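Paper cups for the office coffee corner: is "compostable" worth paying extra for?

I order supplies for a small office (51 people, one kitchen, no dishwasher). Our current vendor wants to move us to a cup line called Gellent. It costs more per sleeve and the whole pitch is that it's compostable. The rep couldn't tell me where I'd send them. Our hauler, Drular, takes trash and mixed recycling, and that's all. Am I missing something, or am I paying extra to put a nicer cup in the same dumpster?

Posted by Sunee Phuthong, March 2022

Things I've checked so far:

- The vendor's spec sheet says "plant-based lining" and gives no conditions for breaking down. 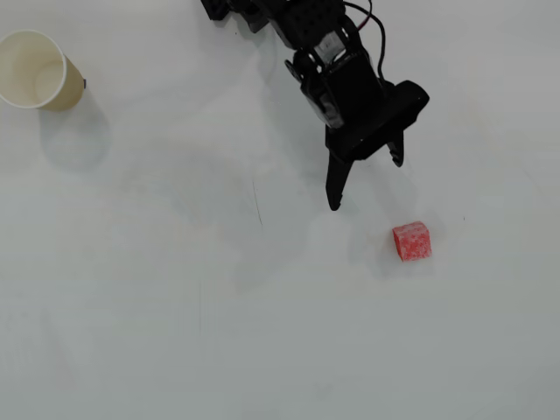

- The city page for Plovedmont lists yard waste drop-off only. Food-soiled paper is on the "no" list.
- Last year we went through 3,961 cups, going by the invoices. I have trouble believing that number, but there it is.

## Replies

**Dale Kowalchuk**

You're not missing anything. A "compostable" claim usually assumes a commercial composting site, and if your hauler doesn't run a route to one, the word does nothing for you. Ask the rep for two things in writing: the certification number for that exact cup, and the name of a facility near you that accepts it. I asked ours for the same in October and got a brochure with a leaf on it.

Also check the lids. They're often a different material and quoted on a separate line, so the "compostable set" may be only half that.

I'd be careful with the "recyclable" claim too. Most paper hot cups have a thin plastic lining, and plenty of mills won't take them. Call Drular and ask about cups by name. The sticker on the bin is not an answer.
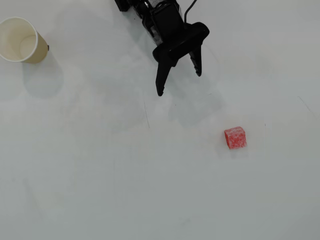 **Fedir Koval**
*Facilities coordinator, member since 2019*

Mostly agree with Dale, with one gripe. People treat certification like it settles the matter. It tells you how the cup did under test conditions. It doesn't tell you whether your local site wants it, and some sites turn away all cups, certified or not, because they can't sort them from the lined ones on the belt.

We tried mugs instead. I bought 162 of them from Bevan, plain white, and had doubts the whole time. Without a dishwasher it was a mess for a month. People left them in the sink. What helped was giving each person one mug and keeping paper for visitors only.

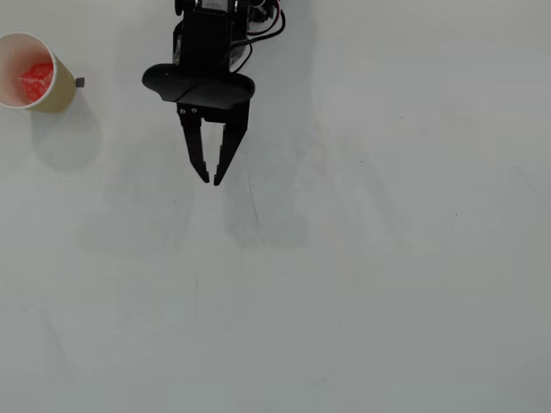
Our cup order dropped a lot after that, though I won't quote a percentage because we also had fewer people in the building that year and I can't separate the two. Be suspicious of anyone who does give you one. If you stay with paper, buy the cheaper cup and skip double cupping. Sleeves use less material.

**Alun Sayce**

just get the cheap ones. we switched brands 3 times and all of them leaked at the seam if you left coffee sitting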